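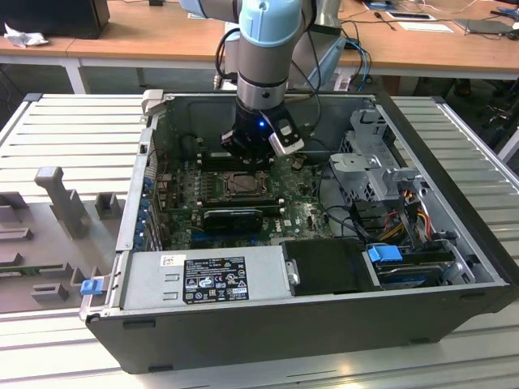

Notes from the Stukavon open day, September 2022, typed up fast before I lose the thread. Most of this is Darlene Boychuk, who runs the bench there and talked to me between groups. Parking in Zurkosdale was awful, so I missed the welcome speech. No great loss, she said.

First question, the obvious one. Why old desktops?

"Because they're annoying," she said. "Everybody thinks a computer is a neat box. Open one up and it's cables going everywhere, clips that only let go if you push them the right way, parts tucked under other parts. If the arm can deal with that, I'm happy to talk about easier stuff."

She'd been at it since December. Before that she did repairs by hand, at Bilgin, a small shop, for eight years. Says she still reaches for the screwdriver when the arm is slow. And it is slow. I asked how slow and she laughed. "You saw people checking their phones, right?"

The demo she gives is a short one. Drives, memory, processor, depending on who's in the room and how much patience they've got. School groups want the big parts. The engineers all want the processor.

"That's the one I get nervous about," she said. "Memory sticks you can be a little rude with. A socket, no. You put a chip down crooked on those contacts and the board is junk. I've got a shelf of boards." How many? She wouldn't say. Later she said 20, then asked me not to make a big deal of it. So, no big deal.

What does she watch while its running? The fingers, mostly. Not the screen. "I listen too. You get a feel for a bad sound before anything shows up in the numbers."

We had to stop there for the next group. Stood at the back. A man asked if it could do laptops (no, not yet) and a kid asked if it had a name (also no, big dissapointment).

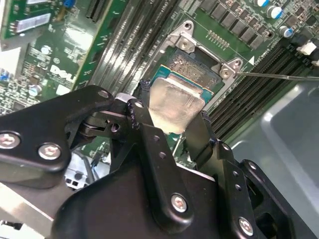
Bülent Değirmenci broke in at this point to say the grip is the easy half, and that letting go is where the real trouble starts. You can hold a chip all day, he said, but the moment the fingers open it wants to come along with one of them. Darlene agreed, sort of. She thinks lining up is still harder. They'd obviously had this argument before and I left them to it for a minute.

Back to her. I asked about money, since the handout talks about recovering parts for resale. Does it pay?

"Today? No. A person with a good driver beats us." She didn't soften it. The target in the handout is 80 machines a week. She wrote that line herself and kind of regrets it. They'd be glad of 50.

So what's the point, I said. A bit rude of me, but there was a line for coffee and I wanted a straight answer.

"The point is the dull part. Same screw, same lid, same case, all day long. I did that. My wrists did that. Let the arm have it, and put the person on the weird ones, the ones somebody's glued."
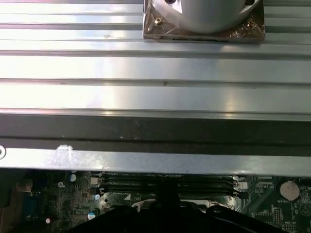

Cooling parts came up next. She has opinions. Every maker mounts them differently, the same maker changes its mind from one model to the next, and half the prep work for any new machine is figuring out what comes off first and from which side. She keeps all that in a paper notebook. Wouldn't let me photograph it.

"Endus wants it typed up," she said. Endus is the software side of the project. "They'll get it when it's full."

Last thing. Would she let it loose on her own computer at home?

"The lid, sure. Past that I'd want my hand on the stop button." Then the next group came in and she was off explaining sockets again. I'll go back for the evening session if they run another, and bring better shoes.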